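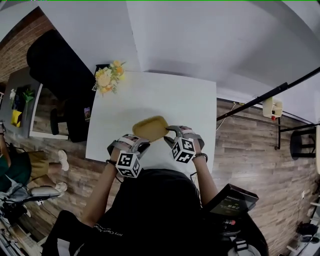 Jorkus Tools: Frequently Asked Questions
Last updated Feb 13, 2024

What does Jorkus do?
Jorkus turns recordings from hand-held grippers into training data for manipulation policies. It lines up the camera streams, works out where each gripper was at every time step, and writes the result to a single episode file. It does not train the policy. Most groups use it with their own training code.

How does it track the grippers?
By the printed patterns on the marker cubes. Each face of a cube has its own ID, and the solver only needs one face in view to get a pose. With two or more faces the pose is much steadier, especially in rotation.

What happens when a cube is hidden?
Short gaps are filled by interpolation. The default limit is 4 video frames. Anything longer is flagged as missing, and the episode is split there unless you set keep_gaps to true. Two-handed tasks hit this more often, because one gripper blocks the view of the other when both hold the same object.

Can I use different IDs for the left and right hands?
You have to. If both cubes share IDs, the solver will swap hands partway through an episode and will not warn you. The ID map is in hands.yaml.

My gripper poses shake even when my hands are still. What is wrong?
Check these first:
Exposure. Long exposure blurs the pattern edges. Add light before you raise the gain.
Cube size. The value in hands.yaml is the printed pattern, without the white border.
Calibration. Redo it if the lens has been touched or refocused.
If none of that helps, turn on the smoothing filter. It adds a small delay, so leave it off for live control.

How many episodes do I need?
It depends on the task. Our Flernwood sample set has 144 episodes of one tabletop task and is meant for testing your setup. Tsion Ayele, who maintains the sample sets, suggests recording 100 episodes of a new task, training once, and looking at the failures before recording more.

Is there a limit on episode length?
No fixed limit. The viewer gets slow on episodes of over 1,000 time steps. Conversion is not affected.

Does the planner run on the same machine?
It can. The planner, Işık, is a separate package. It reads Jorkus episode files and checks whether your arm can reach the recorded poses. Episodes with unreachable poses are listed in a report and left out of the export by default.

Why did the export drop my first few time steps?
Export starts at the first time step where both hands have a valid pose. For one-handed tasks, set hands to left or right.

Which versions can read files made before December?
All current ones, after you run the upgrade command. It writes a new copy and leaves the old file alone.

Where do I report a bug?
Use the Grutolstead issue tracker. Attach hands.yaml, the conversion log and one short episode. Eyerusalem Tsegaye handles tracking and calibration issues.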